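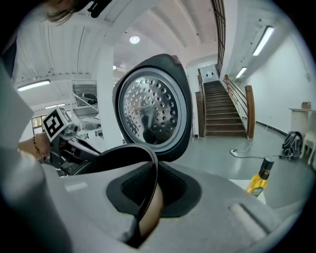 Cooker lid open, one gripper at the hinge, second one coming in from the left.

Notebook | Kitchen bench | Log | Older

October 15, 2022
By Wickramasinghe

Lid work for Flakeneck again, 14 runs entered. The kitchen staff used to leave at two; now two of them stay on to do the demonstrations, and want it on the rota as proper hours. Fair — I've passed it on. Wrists get tired after 5 in a row, so we swap.

Comments
Umum bench: same wrist trouble here.
Rota sorted from November.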